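The Puppet Film Night FAQ

Everything people ask us before, during and (very often) in the parking lot after a stop-motion screening at the Alvarado. Last updated Saturday, October 12, 2024.

What is Puppet Film Night?

It's a monthly evening of stop-motion animation on a big screen. We show one feature and a couple of shorts, then we keep the lights up and talk until the staff want to go home. Clay, felt, paper cutouts, carved wood, sand on glass, buttons, old toys: if somebody moved it by hand and took a picture of it, we want to show it!

Do I need to know anything about animation?

Not a thing. Plenty of our regulars came the first time because a friend had a spare ticket. If you've ever watched a holiday special and wondered how the snow was done, you already have a question for the talk afterward.

What counts as stop-motion?

Anything where a physical object is moved a tiny bit between one exposure and the next. Claymation is one branch of it, the one most people know. Puppet films with jointed metal skeletons inside are another, and cutout films, where flat paper figures are moved under a camera, are a third (I have a real weakness for those). We'll also show films that mix in some computer work, such as painted-out support rods or a digital sky. We're not purists about it.

Are the films okay for kids?

The 4 p.m. shorts program always is. The evening feature depends on the month, and stop-motion can get wonderfully creepy, so look for the note beside each title on the schedule. Our rule of thumb is that if a puppet's face comes off, it goes in the evening.

How long does it take to make one of these?

Longer than you think, even if you think it takes a long time! Quyên Trương, who programs the series with me, made an eight-minute short called Uketti about a moth who inherits a lighthouse. She exposed everything "on twos," meaning each pose is held for two frames of film. At 24 frames a second that's 12 poses for every second you see. Do the multiplication for eight minutes and then come hug her.

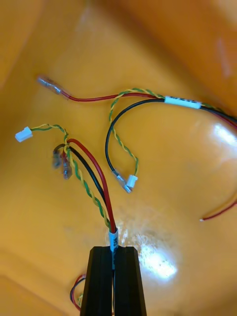
Can I see Uketti?

Yes! We show it every June at the birthday screening, and it plays before the feature. Watch the moth's wings in the storm sequence. They're cut from tracing paper, and they have more personality than a good many human actors.

Why do some stop-motion films look smooth and others jittery?

Partly it's the number of poses per second, and partly it's taste. Felt and fur pick up fingerprints and little shifts from being handled, so the surface seems to crawl. Animators call this boiling. Some studios work very hard to get rid of it. I love it. When a fur collar ripples for no reason, you're looking at the trace of somebody's hand, and to me that's half the pleasure of the form.

Is it true stop-motion is dying out?

People have been telling me so for as long as I've been going to the movies. Meanwhile our open call for shorts brought in 571 entries last season, many of them made in bedrooms and garages, and the good ones were so good that we added a second shorts night. Farkis, the one with the goat and the tax inspector, came in through the open call and got the biggest laugh we've ever had.

How do I submit a film?

Use the form on the Submissions page. Your film should be 8 minutes or shorter and mostly stop-motion. Student work is welcome, and so are first films. Please send a link with a password that works. Dialogue in any language is fine as long as there are English subtitles.

Do you show Nultidex?

This is our most requested title, and yes, we're trying. The only print we know of is missing its second reel. If we can borrow a complete copy we will announce it in very large letters.

How many seats are there, and do you sell out?

The Alvarado seats 700, and we usually have room. The June birthday screening is the exception, so book that one early. Seats aren't numbered. The balcony is best if you like to take in a whole set at once, and the front rows are best for spotting thumbprints.

Can I bring a puppet?

Please do. There's a table in the lobby for them. Put your name on the base.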